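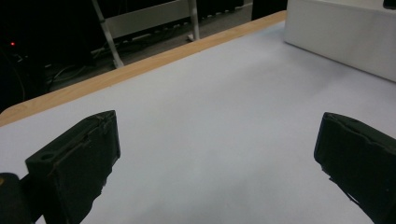

Čestmír Procházka replied that the finger pads should be swapped before anyone touched the force settings, as worn inner edges will give the same trace as a badly tuned close. He asked for the ticket to be moved from Tuning to Mechanical. Moved.

Ticket title: Gripper reports "object held" on empty close
Cell: Womon bench cell, handheld unit 2
Opened: Tue 17 April
Opened by: Waraporn Thaweesak
Priority: Medium
Status: Open, waiting for parts

Fault
On an empty close the fingers stop short of the zero position and the controller sets the held flag. The Drotivby sequence then goes on to the place step with nothing in the fingers. No alarm is raised. The fault is intermittent and did not show during the morning warm-up.

Expected
Fingers close fully, held flag stays off, sequence stops at the pick step and asks for a retry.

Checked so far
Power cycled the controller. No change.
Re-ran the homing routine with the fingers clear. Homing passes every time, so the encoder is probably fine.
Swapped the signal cable for the one from unit 1. No change. Cable returned.
Ran 100 empty closes with the log on. The false flag came up on 2 of them, both at the same finger position.
Looked over both fingers. The lower inner edges are ragged, with small bits of material hanging off on each side. The left one also has scuffing on its inner face.

Note from Waraporn
My reading is that a loose fragment folds into the gap near the end of travel and the motor current rises early. The controller takes that as contact. It would fit with homing passing, as homing opens outwards and never brings the inner edges together. I have not caught a fragment in the act, so treat this as likely – not proven.

Reply, Čestmír
Agreed on the likely cause. Please don't trim the edges with a knife. We did that on the Boonchu cell in October and the pads went out of parallel, after which thin parts slipped at one end. Fit a new pair together, never one side only. The pad interval in the Zirulance sheet is 3000 cycles and I can't find an entry for this unit. Was the counter reset when the firmware went on?

Reply, Waraporn
It was reset, and the old value was not written down. Pads ordered as a matched pair.

Interim measure
Unit 2 is not to be used with the Drotivby sequence. Manual jogging is allowed for setting up. Held flag threshold left as it was – raising it would hide the fault and could miss a real light grip.

To close this ticket
Fit new pads, home, repeat the empty close run with no false flags. Enter the pad change and cycle count in the sheet.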